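Início | Sobre mim | Arquivo | Leituras | Contacto

Um livro sobre bairros que me fez mudar de passeio

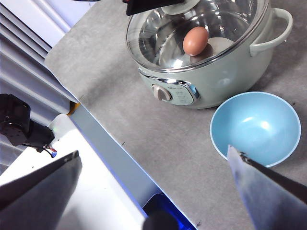
Acabei na sexta-feira o livro da Etelka Szalai sobre ruas residenciais e ainda ando com ele na cabeça. Comprei-o há meses, deixei-o a ganhar pó em cima do frigorífico (sim, é lá que ficam os livros que não cabem na estante) e depois li tudo em quatro noites. Chama-se simplesmente "Vustov", que é o nome do bairro onde ela viveu durante onze anos e que lhe serve de ponto de partida para tudo o resto.

Eu não sou urbanista, aviso já. Trabalhei dois anos num gabinete de planeamento municipal, a arrumar processos e a atender telefones, e foi aí que ganhei o vício de olhar para plantas de loteamento como outras pessoas olham para montras. Por isso leio estas coisas um bocado às apalpadelas, mas leio com gosto!

A ideia principal é fácil de contar. O Vustov foi desenhado com ruas largas, muito estacionamento e um centro comercial na ponta, e quem lá morava foi fazendo outros caminhos: atalhos pela relva, uma passagem entre dois blocos, umas escadas atrás da farmácia que nem sequer vinham na planta. A Szalai passou um outono a desenhar esses percursos à mão. Contou 87 atalhos. Os mapas estão no livro, um bocadinho pequenos para os meus olhos, e são a melhor parte - fiquei uma noite inteira só a seguir as linhas com o dedo.

Depois há o capítulo sobre Furnport, de que gostei menos. É uma zona portuária que foi reconvertida em habitação e a autora quer muito que aquilo seja o contrário do Vustov, tudo pensado para quem anda a pé. Só que as entrevistas que ela própria transcreve dizem coisas mais complicadas. Uma senhora queixa-se do vento, um rapaz diz que tem de andar mais de 40 minutos para comprar um parafuso. Achei que o texto passava por cima disto depressa demais e apeteceu-me escrever-lhe a perguntar pelo parafuso.

O capítulo Awasthi é o mais técnico. É o nome de um método de consulta aos moradores em que cada pessoa recebe uma folha com a sua rua e risca o que faz num dia normal, de manhã à noite. Parece trabalho de casa da primária, mas lê-se muito bem, e fiz a experiência na minha mesa da cozinha com uma planta que imprimi. Resultado: descobri que atravesso sempre a mesma rua no sítio errado, a uns passos da passadeira, porque é ali que há sombra. Agora cada vez que lá passo sinto-me um dado estatístico, ahah.

Quanto à tradução, tem os seus dias. "Passeio" e "calçada" aparecem misturados na mesma página, e há uma nota de rodapé na parte de Fondau que remete para um quadro que não encontrei em lado nenhum. Se alguém tiver a edição original, diga-me se lá está, que isto anda a moer-me.

Ah, e o índice remissivo é óptimo. Tem uma entrada para "bancos de jardim" com subentradas para "virados para a parede" e "sem costas". Adorei.

Recomendo-o a quem gosta de cidades e não se importa de saltar umas páginas (eu saltei as da legislação, confesso, e voltei lá depois com um café). Vou emprestá-lo à minha irmã, que mora num sítio parecido com o Vustov e tem opiniões fortíssimas sobre rotundas. Em outubro quero ver se pego no outro livro dela, o dos mercados, se a biblioteca o tiver.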